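Right arm drops the shirt on a two arm folding cell – pads, wiring or calibration?

**mahawong_bench**
posted July 2019

Got a two arm cell that folds t-shirts, small blue servo arms, white table. Software is the Jekorberg stack, version 13 of the config, nothing fancy. Worked fine since November. Now the right arm grabs the shoulder, starts to lift and the cloth slides out. Not every time. Maybe one in four, worse when the shirt has been through a lot of folds and gone soft.

Left arm is fine, same program mirrored.

What I tried so far:

- swapped the gripper servo on the right, no change
- closing force up from 120 to 196 in the config, bit better, servo gets hot
- re-ran the table calibration twice
- different shirt, same thing

Arm placement below, in case the reach is the problem. Left one stays low and waits by the sleeve, right one comes over the top from the side and takes the shoulder.
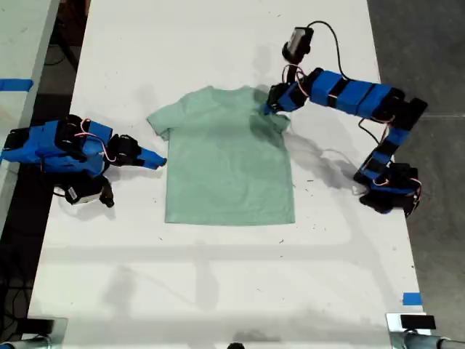
Right arm on the shoulder, left one short of the sleeve.

Supply is fine, measured it at the board with both arms moving. No errors in the log except 3356 now and then, which the manual from Zuvcombe lists as "joint position late" and thats all it says. Is that related or am I chasing nothing? Dont want to order a whole new gripper if its a two dollar part.

---

**Zuvcombe_user_R**

Had the same code on mine. It's the elbow usually. With the arm stretched out level like you have it the elbow joint holds all the weight of the forearm, plus the wrist camera, and it lags. Move the base closer to the shirt or bring the shirt to the base. Retighten the horn screws while you're in there.

Also check the cable off the wrist camera. On yours it goes up in a loop and then back along the forearm, ok, but make sure there is slack left when the elbow is fully open. Mine was pulling the wrist over a couple degrees at the end of the reach. Took me a week to find. Cable tie was too tight.

And put the force back to 120. 196 will cook that servo.

---

**slowfold**

Probably the servo. Replace it.

(edit – ok missed that you did already. then no idea, maybe the wiring)

---

**Jenivham_lab**

Two seperate things I think. 3356 is the elbow, agree with the post above. The slipping is the fingertips.

Fingertip pads wear long before anything else does on a cloth cell. We change ours after around 13 days of running and they always look ok from the side. They're not. Run a thumb across, if it feels slick its done. Ours have the blue sleeves on the fingers too and a dark fuzzy pad on each tip, and with the tips closing in on green cloth like this you can see the one on the right sitting a little lower than the one on the left. On our cell a small offset like that is plenty to make thin cotton roll out of the pinch, so I'd check yours with the gripper fully closed and nothing in it. If they dont meet square, fix that first.

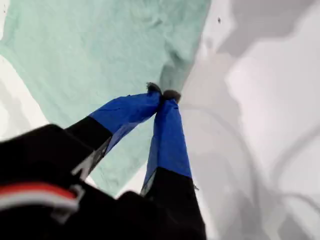 Changing pads is a ten minute job. Power off at the supply, not just the stop button. Slide the sleeve back toward the palm, peel the old pad, clean the tip with alcohol and let it dry. New pad on, press and hold for a minute, leave it overnight if you can. Wrinkles in the sleeve are ok as long as the cloth can't get caught between sleeve and pad, the blue on these is pretty creased along both fingers and I'd pull it snug before putting power back. Then close the gripper slowly by hand command and look at the tips from the front and from the side. If one sits low, loosen that finger, nudge, tighten, look again.

After that redo the gripper zero. Only the gripper, you dont need the table calibration again. In the Jekorberg menu its under tool, not under arm, took me ages to find.

Then try it at 120. If it holds a soft shirt for a full lift leave it there. If it still slides, go up in small steps and feel the servo case after each run.

One more – wipe the table. Lint and grit off the surface gets picked up by fuzzy pads and they go slick way sooner. We do it every morning with a damp cloth, and brush the pads out with an old toothbrush at the same time.

---

**mahawong_bench**

Pads it was, mostly. Right side one came off in my fingers when I pulled the sleeve back, glue was gone. New ones on both arms, zeroed, force back down to 120. Dropped one shirt since this morning.

3356 still shows up. Moving the base in tommorow, will check that cable tie too.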